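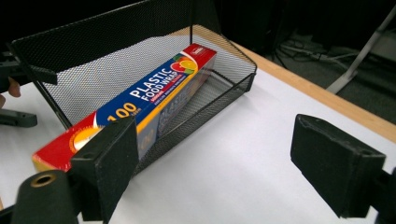 2026-03-14

Drying test for the blue dye paste, second attempt. In July I wrote that the paste from Pinero stays soft for four days if the jar is closed well. I do not believe this note any more. I opened the last jar this morning and there was a hard skin on top, 2 mm thick, and under it the paste was grainy.

So today I compare two covers. Jar A has only the screw lid. Jar B has food wrap pressed directly on the paste, with no air under it, and then the lid. Both are from the same Saltar batch, mixed with 11 g of gum to one jar. I stirred by hand because the small mixer makes too many bubbles – I had this problem with the green also.

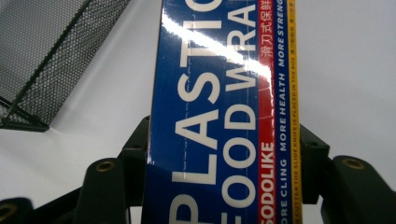
Food wrap for the covers.

The water here is hard, and I suspect it more than the lid. For the next mix I want to use distilled water and keep all other things the same. Please do not change the gum at the same time, or we will learn nothing from it.

Printed one strip on the Thaweesak cotton before closing the jars. The edge is clean, but the color is paler than on the old card. Maybe the cotton was not washed enough. I will wash one piece again at 60 degrees and print beside the first strip.

To do: label the lids, not only the jars (they were mixed up last time). Order gum from Brellus. Look at A and B after four days, same hour if possible.

Comments

I had the same skin with the red. Wrap helped, but the paste was still grainy.

Which gum is this, the powder or the flakes?

The powder. I will add it to the label.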